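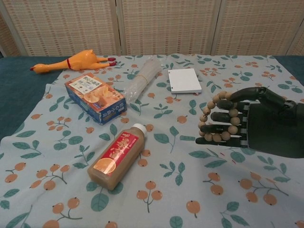 Skirico Table-Clearing Hand

Can a machine tidy up after your family yet? Partly, and we're happy to show you how far we've come! The Skirico hand from Grevosik picks up the little things that pile up on a table, one at a time: a string of wooden beads, a drink bottle, a rubber chicken (yes, we test with toys). Bags that squash and slide still give it trouble, and it won't fold your laundry.

Four fingers and a thumb, matte black
Part no. 533
Warranty: 36 months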